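Desk placement and cable control on a mezzanine level
Workshop and office notes, Stendstead building, upper floor
Compiled by Oi-ling Tse. Last revised December 31, 2021
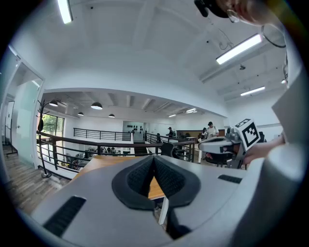 1. Before moving a desk

Clear the top completely and unplug everything at the wall end first. Coil each cord as it comes off and fasten it with a hook-and-loop strip. Label both ends. Masking tape and a fine marker are adequate; printed labels curl within a season on anything that gets handled.

Lift a desk with two people, one at each end, and set it down on all legs together. Dragging loads the leg fixings sideways and is the usual cause of a desk that rocks afterwards. If it already rocks, tighten the fixings with the desk upside down on a blanket, then check it again on the spot where it will stand. A mezzanine floor is seldom flat over the length of a desk.

2. Distance from the railing

Leave a walkway of at least 600 mm between the desk and the railing, measured from the edge of the desk top and not from the leg. Where a chair sits on the railing side, measure from the back of the chair with someone in it.

Do not store anything on the handrail. Cups, tape rolls and hand tools left on a wooden rail will end up on the floor below sooner or later. Keep small items at least one hand's width in from the edge of any desk that faces the drop, or fit a raised lip along that edge. A strip of 18 mm square pine, screwed from underneath, is enough to stop a rolling pencil or screwdriver.

Do not tie cables to the railing posts. It looks tidy for a week, then someone adds a second cable, and the rail becomes a cable tray that has to be dismantled before it can be cleaned.

3. Light from overhead tubes

Long fluorescent tubes give even light but reflect badly off screens and glossy surfaces. Try these in order:

– Turn the desk so the tubes run to the side of the seated person, parallel to the line of sight.
– Tilt the screen forward by a few degrees.
– Use a matt desk mat under fine work. Mid-grey is easier on the eyes than white or black.
– Add a small task lamp on the side opposite the writing hand.

On an upper level the ceiling is closer and the glare is correspondingly worse. Sit at the desk in its proposed position for five minutes with the lights on before fixing anything down. Uchenna Akpan moved hers twice before the glare was off the monitor, and had by then already screwed the power board to the underside.

Wipe fixture covers in January, with the power off and the tubes cool. Use a barely damp microfibre cloth. Work from a platform ladder set well back from the railing. Any fixture that can only be reached by leaning over the opening is a job for a contractor with proper access equipment.

4. Hanging cables on a white wall

A looped cable on a hook is acceptable for anything used daily. Observe the following:

– Loop diameter no smaller than a dinner plate for mains leads. Tighter coils put a permanent twist in the sheath.
– Hook no higher than shoulder height, so the loop can be lifted off without pulling.
– One cable to a hook. Two will tangle.
– Keep the plug end clear of the floor and of chair castors.

Black cable sheaths mark white paint. Wipe the cable with a cloth and a little dish detergent before hanging it, and let it dry. Existing scuffs usually come off with a melamine sponge used lightly; test a corner first, as it will polish matt paint to a visible shine.

For hooks, we use the Skamora pattern with the rounded nose. The Cellero ones hold just as well but have a sharper edge that nicks softer insulation.

5. Cleaning the surfaces

Light wooden desk tops: dust first, then wipe along the grain with a well-wrung cloth. Dry straight away. Lift water rings with a soft cloth and a small amount of furniture oil, left for ten minutes and buffed off. Avoid spray cleaners with ammonia on any clear finish.

White desk legs: warm water and detergent. Shoe marks near the foot respond to a pencil eraser.

Metal railings: vacuum with a brush head, then wipe the vertical posts from the top down. Dust collects where the horizontal bars meet the posts, and a dry 25 mm paintbrush clears those joints faster than a cloth. Do the inside face only – the outer face needs to be reached from below.

Wooden handrail: wipe weekly with a damp cloth. Re-oil when water no longer beads on the surface. Fashola hard oil in satin has worn well here; apply thinly, wipe off the excess, and keep hands off it overnight. Lay oily rags flat outdoors to dry before putting them in the bin, as they can self-heat when bunched up.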